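Review: Zervas pad and pivot service kit for hand-held grippers

Posted 2026-06-16

Short version: good pads, decent pivots, instructions written by someone in a rush. Like this review I suppose. Would buy again, probably without the pivots.

Background. I look after one pair of hand-held grippers, left and right, used at a kitchen table for picking and sorting jobs. Sticks, spoons, bits and pieces. The Starkcombe lot do the software end, I do the hardware, meaning I get the call when a finger goes floppy. Pads were glazed, left one was dropping thin stuff. So, new kit. Paid 50 dollars plus post from Trevholm, arrived in a padded bag, nothing missing.

What you get: four finger pads, a strip of spare adhesive, pivot bushes for both units, a tiny driver, a card with a QR code. The driver is junk. Rounded over on the third screw, binned it, used my own.

Pads first, they're the reason to buy. Old ones came off in two goes – warm the jaw with a hair dryer, lift a corner with a plastic blade, pull slow. Don't use a metal blade, I did on the first one and put a nick in the finger face. Clean off the old glue. The card says alcohol and a cloth, fine, but it took three wipes a side before the cloth came up clean. Then stick the new pad on square. No locating marks so you're eyeballing it. My first one went on crooked and I had to peel it while it was still fresh. It re-stuck OK.

Clamp overnight. Card says one hour. I did one hour on the right hand unit and the bottom edge started to creep by Thursday. Overnight on the left, no creep at all.

Pivots next. Fiddly. Bushes are a light press fit and the tolerance is all over the place, two dropped straight in and one needed the vice. Do one arm at a time so the mirrored linkages dont get swapped. Tighten until the arm stops wobbling sideways, back off a touch, work the jaw by hand. It should close under light pressure and feel the same all the way through the travel. If it gets heavy near closed you've overdone it. Small dab of thread lock on the screws, the weak stuff, not the strong.

Check the jaws meet evenly before you put it back to work. I shut them on a strip of paper and tug, top then bottom. Same drag both ends, good. Mine was tight at the top and nothing at the bottom, which was the crooked pad again.

Then back on the table with wooden sticks. One flat, one round. I like these for a test. The flat one shows up a twisted jaw straight away and the round one rolls if the pads have gone slick.

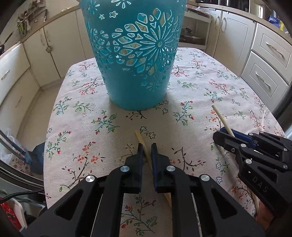

Barkcombe wrote in under my earlier post to say the sticks are too easy on the pads, and that a wet teaspoon held by the handle end would tell me more in a minute than the sticks would in a day. Also reckoned the bushes aren't worth fitting unless there's play you can feel with the jaws open.

Fair enough on the bushes. Mine had a bit of play, not heaps, and I can't say I'd pick the before from the after with my eyes shut. Teaspoon test I've since tried. New pads held it, the last of the old ones let it swing round. So that's going in the routine.

Wear so far. I keep a tally by the kettle, 1,664 closes on the right unit and 2,886 on the left. Left gets more because I'm left handed and do most of the checks. Pads on both still have their texture. The old ones were going shiny at 700, going by my notes from May. So that's a clear win and the main reason for the score.

Looking after them – wipe with a damp cloth at the end of the day, no solvent once they're on. Cooking oil is the killer, even a smear off your thumb. Store with the jaws slightly apart. I left mine clamped shut over a weekend and got a flat line across both pads, took a day to come out.

Gripes:

No spare screws. One spare would do.
The QR code goes to a page for a different kit.
Adhesive strip is wider than the pad so you're trimming it, and the offcuts stick to everything.
Bushes not sold seperately, far as I can find.

Likes: the pads, the pads, and it came quick.

Whole job took me an evening with the clamp time on top. Second unit was half the time of the first. If your pads are worn get it. If it's only the pivots that bother you try nipping up the screws first.

Four out of five. Would be higher with a proper driver, or no driver and a dollar off.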